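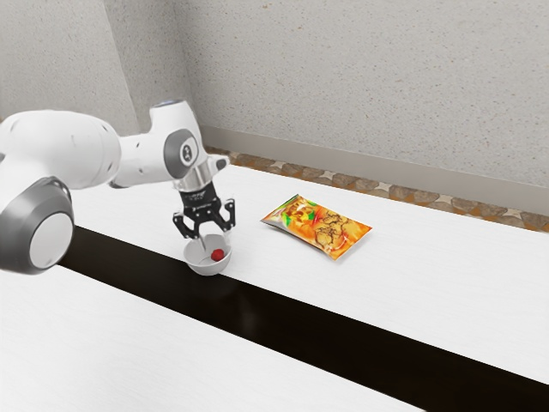 Running a Pick-and-Place Demonstration at an Open Day

Guidance for departments and partner schools

Filed under: Public Engagement > Robotics > How-to guides

This page sets out the procedure used at the Ovholm Robotics Centre for the simulated manipulation demonstration, which forms part of the October open day. It is intended for staff who will present the demonstration at Ovholm or at the Anham site.

The demonstration uses a rendered tabletop in which a white arm with a two-finger gripper works over a small white bowl holding a red ball. A bag of crisps lies on the table to the right of the bowl. Visitors watch on the large screen and may give instructions from the side desk.

Before the doors open

1. Start the presentation computer by 8.30 am and load the scene named Wubshet. The older scene, Furnumum, remains on the machine for comparison and should not be shown unless requested.

2. Check that the bowl, the ball and the crisp packet have all loaded. If any object is missing, reload the scene. Do not add objects by hand.

3. Set the view so that the gripper and the bowl are both visible from the back row. The room seats up to 100 visitors.

4. Run the built-in check once. The result should be saved in the day folder under the session time.

Presenting the session

5. Begin with the arm held above the bowl and the fingers open. Allow visitors a moment to look before speaking.

6. Explain that the ball is the smaller and rounder of the two items, and ask the audience which item they would expect the arm to find more difficult. Take two or three answers.

7. Move the gripper using the slow setting. Point out the position of the fingers in relation to the rim of the bowl, as this is difficult to judge from a single viewpoint.

8. Attempt to lift the ball. Should the attempt fail, say so plainly, reset the scene and try once more. A failed attempt is a suitable occasion to explain why the training set contains 3,265 recorded attempts, of which 2,000 concern small round items.

9. Invite one visitor at a time to the side desk. Children under 12 must be accompanied by an adult. Each visitor may choose either the ball or the packet and has one attempt.

10. Questions should be kept to the final ten minutes. Enquiries about courses or placements are to be directed to the reception desk in the main hall.

After the session

11. Reset the scene and clear the visitor attempts from the screen. The log file is kept for staff use.

12. Complete the attendance sheet. Last year's morning session at Anham received 63 visitors, and the sheet was used to plan the present timetable.

13. Leave the computer running between sessions. It should be shut down only after the final group has left.

Presenters who have not given the demonstration before are asked to attend one full rehearsal. Rehearsal times are posted on the staff noticeboard at both sites.

Related guides

Preparing the Anham teaching room for visitors
Booking a school group visit
Changing the camera view in Wubshet
Access and seating at Ovholm
Frequently asked questions from open day visitors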